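Bainbridge Gets Its Best-Loved Autumn Back, and It's January

September 2, 2019

The Bainbridge Museum of Art reopened its upstairs landscape gallery this morning, and the painting everybody came to see is no longer the painting everybody remembers.

For as long as most visitors can recall, "The Pavoslow Road" has been the museum's autumn picture. It shows a lane, a frozen-looking river that people politely took for a still one, a row of bare trees and a great deal of honey-colored light. It has been printed on tote bags, calendars (always October), the lid of a fudge tin, and the side of a city bus. Couples have been photographed in front of it in coordinated sweaters.

After two years in the conservation studio, it has come back blue, white and green. The honey was varnish.

"We knew there would be a change," said Nuria Collado, the museum's curator of paintings. "We put the word 'significant' in the newsletter. I suppose we could have used a larger font."

The canvas is the work of Lieven Van Leeuwen, a Belgian-born painter who settled in the Bainbridge area as a young man and spent the rest of his career outdoors in bad weather. He worked fast, usually finishing a picture in one sitting, with the canvas roped to whatever tree was handy. He is said to have thinned his paint until it would move in the cold and to have eaten lunch standing up. He disliked autumn. In a letter to his sister, now in the museum's files, he called it "a season for people who paint jam."

None of this stopped the museum from hanging him under a label reading "Autumn light, late afternoon." The label dates from an earlier cleaning, if that's the word for it, in which a well-meaning restorer went over the whole surface with a fresh coat of something the conservation report describes as "a tinted natural resin, liberally applied." The resin darkened. The label writer looked at it and drew the obvious conclusion. Every label writer since has looked at the previous label.

The first hint of trouble came when the picture was taken out of its frame for a loan. Along the top edge, where the molding had kept out the light and the resin both, ran a thin strip of cold, pale sky. The loan was canceled. On the back of the stretcher, under a shipping sticker, was a pencil note in Van Leeuwen's handwriting that gave the title, the word "January," and a brief remark about his feet.
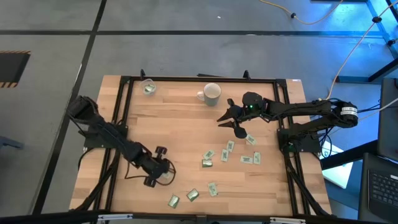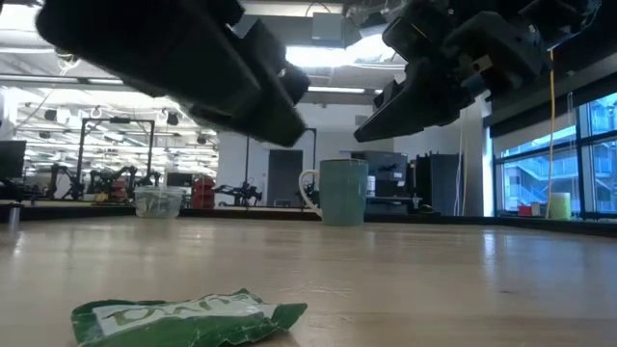

Conservators took the resin off with cotton swabs, working in from that clean strip at a pace that Collado compares to mowing a ball field with nail scissors. The snow came up first, then the trees, which have violet in them, and finally the river. The old catalog calls the river "bronze." In its present state it's closer to the teal-green of the tall mug in the second photo, right down to the thin brownish line along the top where the bank meets the ice. The two figures on the lane, long admired as harvesters heading home, are wearing what can only be mittens. One of them is dragging a sled. The sled had been catalogued as a wheelbarrow.

Reaction has been mixed, in the sense that some people are very upset and others are only upset. The museum held a members' preview last week and left a box by the door for written comments. It received 114 of them, and has bravely pinned a selection to a board outside the coat room. "Who did this," reads one. "My mother loved the old one and so did I," reads another, in a hand that presses through the card. A third says that the sky is now too big, though its measurements haven't changed. One visitor, who signed himself only as a retired dentist, wrote that he had always suspected tartar.

There are admirers too. Painters, mostly. Several local landscape artists stayed in front of the canvas long enough on preview night to block it from everyone else, talking about the snow, which isn't white anywhere except in one short stroke along the top of a fence rail. Under the old varnish that stroke was the color of weak tea. It's now the brightest thing in the room, and once you've found it you keep going back to it like a loose tooth.

The cleaning has also made some trouble for the picture's relatives. Van Leeuwen painted the same stretch of road at least six times, and the other versions are scattered among private homes, a bank lobby and the Ukitz Gallery on Mill Street, which has had one in its front window since spring. Ukitz describes its version as "a glowing companion to the famous Bainbridge autumn." Asked this week whether the wording would be revised, the gallery said it was looking into the matter and that the painting was still glowing. It then moved the painting to the back room.

Owners of the remaining versions are now in an awkward spot. If they clean, they may end up with a better picture and a colder dining room. If they don't, they own an autumn scene that the museum has, in effect, declared to be a winter scene with a film over it. Collado has offered to look at any of them under ultraviolet light at no charge. Nobody has called yet, though she reports that one owner did drive past slowly.

Then there's the frame. The old gilt one was chosen to flatter the golden light and, next to the cleaned canvas, it looked like a brass band at a funeral. The museum turned to Gustix, the framing shop across from the post office, for a plain molding in gray-washed oak of the sort Van Leeuwen used himself when he could afford any frame at all. The bill came to $940, which the museum mentions in its press release for reasons of transparency, and which has drawn more angry mail than the varnish. The gilt frame has gone into storage, where it's reportedly very much missed.

The gift shop faces the hardest season. Its shelves still hold a good supply of the honey-colored version in the form of mugs, magnets, note cards and a silk scarf. For a time there was talk of pulling everything. Cooler heads noticed that the scarf had sold out within a day of the preview, and the remaining stock has been moved to a table near the exit under a sign that says "Classic." A new line of merchandise in the right colors is expected before the holidays. The calendar people have been told to move the picture to January and find something else for October, and they have asked whether the museum owns a pumpkin.

The new wall label is short. It gives the artist, the corrected title, "The Pavoslow Road, January," and one sentence on the cleaning. It doesn't mention autumn. Beside it hangs a small photograph of the painting as it used to look, included at the request of the education department, who felt that visitors ought to be able to compare. On opening morning there were times when the photograph had the longer line.

Collado has stopped arguing the point and now mostly directs people to the mittens. She plans to give a gallery talk on Van Leeuwen's winter pictures later in the fall, when she'll also discuss his "Orchard in Summer Haze," which hangs on the opposite wall and has been a favorite with school groups for generations. It's due to go to the studio next. She wouldn't speculate on what might be under the haze, but she did confirm that the newsletter will be using a larger font.

The landscape gallery is open during regular museum hours. Admission is free to members, including those who have threatened to stop being members. The comment box is still by the door, and the museum asks that cards be limited to one per person and that the pencils be left on the table.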